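Tidwood Robotics Club: participants wanted for the binder-filing project
Evening sessions, Tuesday, 6:30 pm. Open to club members and to people who have never been near the place.

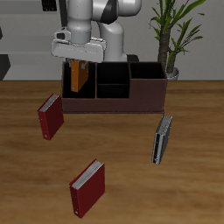

We want people to help us find out whether any of this is as good as we keep saying it is. Last term the student team reported a success rate of 94 per cent for the filing task. I asked how they got it and the answer was a bit thin. The same few people wrote the task, ran it and decided what counted as a success. A binder left leaning half out of its slot was a pass on one person's sheet and a fail on another's.

So before anyone talks about entering the Flatov competition again, we are running the whole thing over with outsiders doing the judging.

What the project is

An arm in simulation puts office binders into a desk organizer. It sounds dull and it is fairly dull to watch. The organizer has compartments of different sizes, the binders start out on the tabletop at different angles, and the program has to pick one up and get it into the right place. Everything happens on screen. We make no claim that it would work on a real desk, and if a student tells you it would, please ask them for their evidence.

What you would do

Watch recorded runs and mark each one pass, fail or can't tell. There are 597 runs in the set and nobody gets all of them. Expect a batch of 66, spread over your sessions.
Write a line on anything odd, such as a binder passing through a divider or a grip that looks too good to be true.
Suggest new starting layouts. The ones we have were picked by people who already knew what the program was good at.
Sit in on one discussion at the end where the students see your marks. It may get a little tense. Adel Farouk will be chairing and he is fair.

Who we are after

Adults and students aged 16 and over. No coding needed. Patience is worth more to us than a degree, and we would be glad of people who have done real filing for a living. If you think robots are about to take over every office in the country you can still apply, but you will be asked to mark what is on the screen.

We can't take parents or siblings of the current team. Sorry, we did discuss it.

We also need 2 lab assistants

These are paid casual positions for the length of the project. You would load the batches, keep the marking sheets in order and reset the layouts between sets. You should be comfortable with a command line and willing to say so when a file is missing. Some Python would help. Yee-man Chuang will train you, and she will want the log filled in every session, including the sessions where nothing worked.

What you get

Markers are volunteers. There is tea, a bus fare refund if you keep your ticket, and a copy of the results whichever way they go. We have put that last part in writing because the previous write-up left out the bad week. You will not get a certificate saying you are trained in artificial intelligence. Some programs hand those out and I don't know what they are for.

Sessions begin in January and are held upstairs at the Nivham building. There is a lift.

How to apply

Send a few lines to Irena Borkowska at the club desk, or leave a note there in person. Tell us which role you want, which evenings you can't do, and one claim about robots you have heard and didn't believe. Lab assistants should add a short résumé and the name of one referee.

Questions about the simulation itself go to Taha Ouazzani, who built most of it and has agreed to stay out of the judging.

Nesma Fawzy
Project supervisor, Tidwood Robotics Club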